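4.2 Sorting habits and the problem of the leftover

The Modeck survey was designed to answer a modest question: when people put small things away at work, do they put them where they said they would? We had assumed, as had most of the writers reviewed in Section 2, that the answer would be a dull yes with some noise around it. The answer was a fairly lively no. Of the 916 shop and office workers who completed the first questionnaire, 763 also kept the put-away diary through June, and it is the diary group we discuss from this point on. Those who dropped out did not differ from the rest in trade or age. They may have differed in patience, but we had no scale for it.

Respondents were asked to draw their storage as they understood it and to name each place in it. The drawings were tidy. Drawers had one purpose each, shelves ran from large to small, and bins carried labels that would have pleased a librarian. The diaries told us what went into those drawers. A place named "fasteners" received fasteners, and also a spare key, tea, and the instructions for a heater that had since been replaced. When asked about this in the exit form, respondents mostly defended the drawing and blamed the drawer.

Earlier work on household clutter treats such cases as lapses. We think this gives the scheme too much credit. A sorting scheme is made on a quiet day by someone who has the whole collection in view, and it is used on a busy day by someone holding one item and wanting to be rid of it. The second person is usually the same as the first, but they have different interests, and the second one has the item in hand.

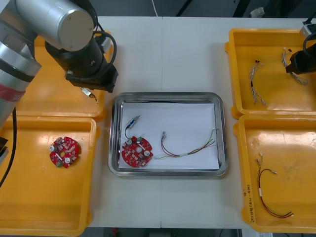

Figure 7. Trays on a divided work table, with a shallow steel tray between the two pairs.

The number of categories mattered less than we expected. Workers at the Ciltum site had been given a new storage plan the previous year, with 47 named locations and a printed key. Workers at Arkosetti had no plan at all, unless one counts a long bench and a shared sense of grievance. Yet the two groups wrote strikingly similar diaries. Both used a few nearby places for nearly everything, and both kept one place whose contents could only be described by listing them. At Ciltum this place was officially called "pending." At Arkosetti it had a name we have been asked not to print.

We will call it the leftover category. Its members have little in common beyond having failed to be something else, and a stricter plan does not seem to shrink it. If anything, a finer scheme gives an item more places to be wrong in. A bracket that would once have gone under "hardware" must now be assigned to a wall, a ceiling, or a cabinet, and a person who is not sure will set it down in the leftover place with the sincere intention of coming back. The diary form had a column for return visits. It was the cheapest part of the form to code.

Distance was a better guide. Respondents who could reach their leftover place without standing up used it more freely than those who had to walk, and described it more kindly. Walkers called it "a mess" or "the pile." Sitters preferred "my system." We do not wish to build a theory on two nicknames, but the pattern held at both sites and in every trade large enough to compare.

There are limits to what the diary can show. People who are asked to write down where they put a stapler will, for a week or so, put the stapler somewhere respectable. Entries from the opening days were noticeably more virtuous than later ones, and we left them out of the main comparison. We also relied on respondents to name their own items, which produced 900 distinct terms before cleaning, among them "thing," "other thing," and "part of thing." These were merged, with some regret.

The Ban coding scheme, which we adopted for the item names, deserves a short word of caution for anyone planning to use it. It sorts objects by use and then by size, and it works very well on objects whose use is known. For the rest it provides a final code, 9, headed "not elsewhere classified." Our two coders agreed on code 9 more reliably than on any other. It was also, by the end of the second pass, the largest code in the file, and we were obliged to divide it into subgroups, the last of which was labeled "miscellaneous."

Section 4.3 turns to shared storage, where the person who makes the scheme and the person who ignores it can at least be told apart.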